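Red Play Tray with Quilted Floor

Kellby | Trays and Storage | Item 702

In stock

Hello! I'm Itzel Valdovinos and I pick the trays for Kellby, so if you've got one of ours at home and it slides under your sofa nicely, you can thank me (and if it doesn't, well, please measure first, I've put a bit about that further down).

The red one is my favourite and has been since we started selling it in February. It's a plain rectangle in bright red plastic with a raised rim on all four sides, and the floor has a fine quilted pattern pressed into it, little diamonds all the way across. I like that pattern more than I expected to! A smooth tray lets everything skate down to one end the second you pick it up. Small things seem to stay put a bit better on the diamonds, though I wouldn't carry marbles upstairs in it.

What I use mine for

Toys, mostly. Our sitting room floor used to be a sort of minefield by teatime, and now the rule is that whatever's being played with lives in the tray until it's put away. Twisty rope toys, a blue plastic bottle from the pretend shop, cones, odd bits from sets we lost years ago. Long things do fine if you let them curve. I've also had potting compost in it (it wiped out with a damp cloth) and one very messy afternoon of dried lentils and spoons.

Azucena Carrillo on our orders desk has two, one for jigsaws and one that lives by her back door for wellies. She says the boots one has gone a bit scuffed on the floor but it still cleans up. I'd believe her, she's fussy.

The rim

People write in asking whether the sides are high enough for water play. For a shallow splash with a couple of cups, yes, on a flat surface, outdoors, with low expectations. For a proper water table, no, get the Pundance tub instead. It's deeper and has a plug. The rim on this one is for keeping toys in, and it's a decent thing to grip when you're moving the tray from room to room.

Colour and finish

Bright red, slightly glossy. It does catch the light if you have it under a ceiling lamp, so if you're fond of taking photos of sensory set-ups, try it by a window first. On the plus side, pale and blue toys show up beautifully against it and you can spot a missing piece straight away. We only do the one colour at the moment. I've asked for green. I keep asking for green!

Cleaning

Warm water, washing-up liquid, soft brush for the pattern. Crumbs and dough like to settle in the diamonds, so let dough dry out before you go at it and it'll mostly brush off. Please don't put it in the dishwasher. Rutilio Quezada in our warehouse tried it and his came out shaped like a saddle.

Before you order

Measure the shelf or gap you want it to go in, and remember to measure to the outside of the rim. The sizes are on the Stunia size chart, which goes in with every parcel and which we can email to you beforehand if you drop us a line.

Toys aren't included. Suitable from 3 years with a grown-up about, mainly on account of what people tend to put in it.

Postage and returns

Trays go out flat in a sleeve, and if you order 2 or more they're nested with paper between them. Returns are fine within the usual period so long as it hasn't been used for paint. Nurseries and childminders wanting a big batch should write to Wing-sze Lau, who looks after trade orders and can do up to 200 at a time.

Got a question I haven't covered? Use the form on our contact page and it'll come through to me. I like hearing what people keep in theirs, so do tell me that as well.

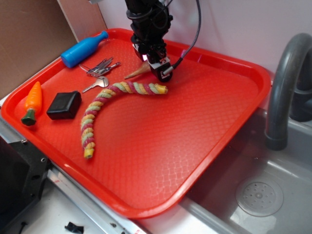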